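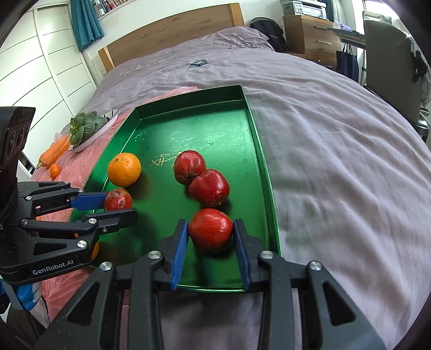 In winter I buy fruit and vegetables only once a week, and the most useful habit I have learned is to lay everything out before anything goes into the fridge. Our kitchens in Rokusmont have very short counters, so the bed is often the largest flat place in the apartment. A tray with raised edges is good for apples, like the green metal one with the red apples on it, as round fruit does not roll away on a soft duvet. One of those apples is slightly bruised, and such an apple should be eaten first. I look at each one from all sides, also underneath.

Sekow Residents' Letter > Food > Buying and storing
19th November | by Xuelian Jiang
Views 2946 | Shares 4 | Comments 3

Before the shopping comes out, cover the bed. I use a thin plastic sheet from Ye, the household shop next to the Grillwood bus stop. It does not have to lie perfectly smooth. After the sorting I carry it to the bathtub, shake it and wipe it with a cloth. Soil from carrots is not easy to wash out of a bedspread – I have tried it.
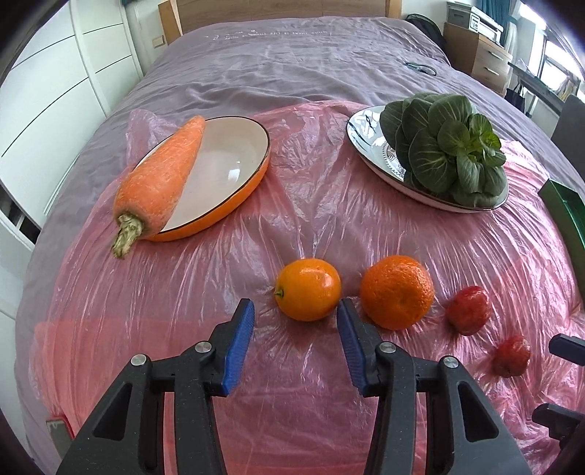

Last edited: Thursday, 2:43 p.m., X.J.

Soft fruit needs its own space. Strawberries should be away from anything heavy, and I do not wash them until we want to eat them. If they already look dull or dark, I cook them the same evening with a little sugar. Small tangerines and larger mandarins can share one bowl, but I put the small ones on top, where the children will take them.

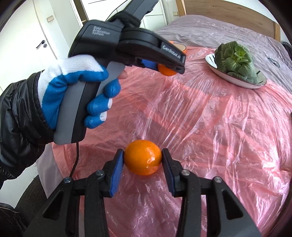

Small mandarin in front, leafy greens on the oval dish.

For vegetables I like to use plates and baking dishes. A carrot keeps longer when the green top is cut short, and I wrap it in a dry towel before it goes in the drawer. Bok choy I leave whole, with a damp paper around the bottom part. My neighbor Jinlong Yao separates all the leaves on the first day and keeps them in a box. His way saves time at dinner, but in my fridge the leaves became soft after 2 days.
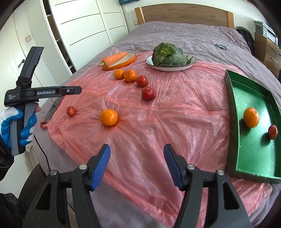
When everything is in groups, I write a short list for the fridge door: what to eat now, what can wait until the weekend, and what is for soup. The list also helps me at the market the next week, because I see which things we did not finish. In November it is usually the oranges. I peel them after dinner and put the pieces on the table, and then they are gone quickly.

If you store bok choy in another way, please write to me or leave a note in the Sekow mailbox downstairs.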